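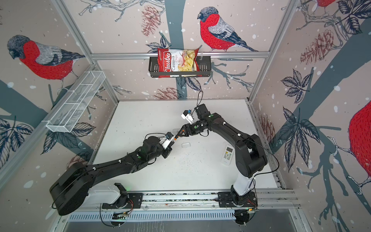

*The two arms in the bird-wallpaper booth at Pedthorpe, grippers almost touching.*

Visited the Vurkilix open day in Pedthorpe, 21/07/2024

I've wanted to see inside this lab since June, and it was so worth the train ride! Hafiz Pillai took our group straight to the booths, where people teach the arms by remote control. You hold a pair of handles, the arms copy you, and every move is saved as one try. They had 706 tries saved for the task we were shown, which is handing a small part from one gripper to the other.

I got a turn (hooray) and it's much harder than it looks. Your wrists want to rush! Cempaka Chin talked me through it and told me to watch the orange fingertips and forget about my hands. I loved the wallpaper too, all bullfinches and pinecones, and the bag of Chuba cassava chips up in the basket made me hungry.

Tours run again next summer. Wear comfy shoes and ask for a second turn.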